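**Equipment planning for two-arm assembly cells** covers the buying, budgeting and scheduling of gear for small robot cells where a pair of arms work on the same part. The term is used mostly by workshops and teaching labs in the Plemham and Memuddale area, though the practice is common enough elsewhere. Usually done once a year. Often done late.

## Scope

A plan normally takes in the arms, the grippers, the controllers, the table and its covering, spare parts, and the floor the lot stands on. Labour is sometimes in the plan and sometimes in a seperate line. Training nearly always gets its own line.

Not covered: the building lease, insurance, general office kit.

## Background

Early plans in the district were shopping lists. One arm, one gripper, one bench. The shift to paired arms changed the sums, as most of the extra cost landed outside the arms themselves: wiring, mounts, a second controller, longer set-up. The Kavthorpe workshop was the first to write this up in a form others could copy. Its sheet, still called the Kavthorpe sheet, has 62 lines and is filled in by hand or in a spreadsheet. Many sites drop half of it.

The Tiêu method came later and is shorter. It starts from the part to be assembled and works back to the machine. Supporters say it stops people from buying reach and payload they never use. Critics say it ties the cell to one product.

## Budget categories

| Category | What it takes in | Replaced |
|---|---|---|
| Arms | arm, mounts, base plates | rarely |
| End tooling | grippers, fingers, pads | often |
| Control | controllers, cabling, stop buttons | with the arms, mostly |
| Work surface | table, cloth or mat, trays | as worn |
| Practice stock | parts used for trials | constantly |
| Floor and power | outlets, anchors, marking | once |

### Arms

Bought in pairs, same model, same order. Mixed pairs are cheaper on paper and cost more in programming time. Second-hand arms are allowed under the Kavthorpe sheet if the service log comes with them.

### End tooling

Most underfunded line. Fingers wear, crack or turn out to be the wrong shape for the job. The usual rule is 4 spare sets per arm for the first year, then review. Printed fingers are cheap but somebody has to print them, and that time should be in the budget.

### Practice stock

A cell learning a new job goes through a lot of parts. Memuddale allows $1000 a quarter for this and treats anything left over as spent. Other sites pull rejects from their own stores, fine for shape checks but poor for threads and snap fits.

### Work surface

Small money. Cloth, clamps, trays, labels. Tends to be bought out of petty cash and then missing from next year's plan, so the figure drifts.

## Choosing a trial part

Trial parts are picked before the tooling is ordered, under both methods. A good one needs both arms to do something diffrent: one holding, one fitting. Stand and base assemblies are a popular choice, being light, cheap and awkward to hold. The size of the part sets the table size, with room left over for pieces waiting their turn. A three-armed plastic base takes up a fair bit of the cloth by itself, with a pair of tapered tubes laid side by side next to it, threaded ends and all, and the two grippers nearly touching over the middle of the base. Clearance at that point is the figure to check against the gripper drawings before any money goes out. Bulky gripper housings lose out here, whatever the catalogue says about grip force. 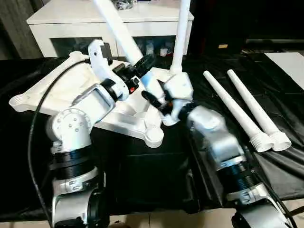 Long tubes raise a second matter, headroom. Tubes fitted upright to a base on the table stick up well past it, and shelving or lamps over the cell may need to move. Goes under floor and power on the Kavthorpe sheet, for no clear reason.

## Timing

Orders are commonly placed in May to land before the end of the financial year. Lead times on arms are the long pole. Grippers can follow. Cabling should not, as a cell with arms and no cables can't even be tested for acceptance.

Sites new to the process are advised to leave some 5 weeks between delivery and the first real trial. Shorter gaps have been tried at Plemham. Results mixed.

## Criticism

The main complaint is that both methods treat the cell as finished on the day it's paid for. Software fees, recalibration and replacement pads come after, and few plans follow them past the first year. A revised Kavthorpe sheet with a second-year column has been drafted but is not in wide use.

A smaller complaint concerns write-off periods. Arms outlast their grippers by years, yet the two are often written off together, which makes the arms look dear and the tooling look free.

## See also

- Tiêu method
- Kavthorpe sheet
- End tooling wear
- Shared equipment pools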